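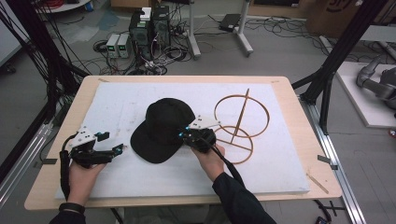
Wandier Handling Project, Misavcombe site
Progress report to the funder, February

Recording of cap handling with the paired hand-held grippers continued throughout the period, and 1,206 recordings have been accepted. Eight packing staff have completed training and now share this work in turns of 50 minutes. Their packing targets have been reduced accordingly. Staff asked for longer breaks between turns, and this was agreed. Drokia will receive the next set of recordings in March.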